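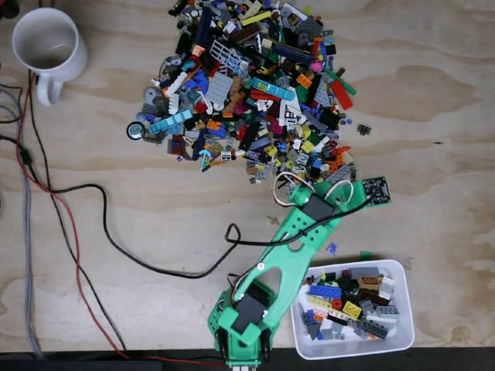 Dranolgate Brick Fair, April

I'd been promising myself a trip to Dranolgate for years, and I finally went! The fair takes over the old wool store behind the railway station, and by nine in the morning the queue was already past the bakery. Entry was 6 dollars, which got me a stamp on the hand and a map I folded the wrong way and never got flat again.

The ground floor is all displays. My favourite by a long way was Skundari, a made-up harbour town that Rania Tahiri has been adding to since her kids were small. She used 1373 grey pieces for the sea wall alone (she keeps a notebook) and the ferry is moored on the wrong side, she told me, for the simple reason that she liked the colour of the roofs behind it. I went back three times. Each time I found something new down the laneways, like a tiny fruit barrow, or a bloke asleep on a balcony.

Next door was the Zasomora railway, with a mountain line that climbs through a spiral tunnel. The train stalled on the top bend while I watched and a very patient teenager climbed under the table to sort it out. Big cheer when it came out the other side!

Upstairs is where you spend your money. Hajji's stall sells loose bricks by the tub, and you're welcome to dig. I was after old dark green slopes for a garden shed I'm building, and came away with 103 of them plus a handful of magenta bits I had no plans for. The organisers said there were 300 tables booked this year, counting the ones out in the loading bay, and I reckon I missed half of the second-hand sets.

A few practical things. The stairs are steep, so use the goods lift if you've got a pram. Most stalls take cards but Hajji's was cash only. The sausage sizzle was sold out by one, and the Lebanese place across the road does a terrific spinach pie. Parking at the oval is free, and it's a flat walk back along the creek.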